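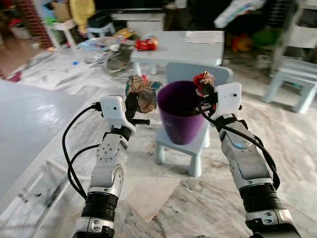

Issue 3

About Us: How We Work, and the Rules We Keep

Monday, June 1, 2020
By Gil-soo Kwak

Welcome to Idbridge, and thank you for stopping by! We're a small company that writes working rules for robots that share rooms with people, and then (this is the part we enjoy most) we try those rules out on real floors with real messes until we're satisfied that a tired person at the end of a long shift could follow them.

We started out in a back office at Tratton, which makes shelving and had two arms it didn't quite know what to do with. I was hired to write a safety sheet for them. The sheet grew into a binder, the binder needed a shelf of its own, and by the following August a few of us had moved down the street and put our own name on the door. We still have the binder, coffee rings and all.

Most of our work these days has to do with tidying. It sounds like such a modest subject, picking up scraps of paper and dropping them in a cup, but you'd be surprised how many questions a crumpled ball of paper can raise. How hard should a gripper squeeze something that has no fixed shape? May two arms reach for the same cup at once, or should one wait its turn? We have argued over that last one through more lunches than I'd care to admit, and our present rule is that both arms may hold their pieces near the rim, but only one may let go at a time.

Our house rules run to 20 pages, and anyone who works with us is welcome to a copy. A few of them come up nearly every day:

The room stays a room. We don't clear away the little chairs, the wrappers or the loose papers before a session, and a rule that only works on a bare floor goes back to its author.

Cables get looked at before power goes on. An arm that has to bend and reach low needs slack, and slack can catch on furniture, so one person follows each cable along its whole length with a hand.

People stay outside the reach of the arms while they're moving, and that includes the person who wrote the rule. (I have been sent back behind the line myself, quite properly.)

Every drop and every miss goes in the log. Our log for the cup-and-scrap work, which we call Macedo, has 1470 entries so far, and I've read all of them, some with more pleasure than others.

When in doubt, stop. We never ask anyone to defend having pressed the stop button, and new colleagues press it on their first morning so that it feels like an ordinary thing to do.

Our second line of work, Sevix, is a short course for schools and day centers that are thinking of bringing in a robot helper. We come to you, we look at your floors and your furniture, and we talk with the people who'll be in the room with it. Bring your doubts along, please! They make for a much better afternoon.

If you'd like to visit, write to us first and wear flat shoes, as the marble can be slippery.

We use cookies to remember your settings on this site. By continuing to browse, you agree to our use of cookies. Accept | Learn more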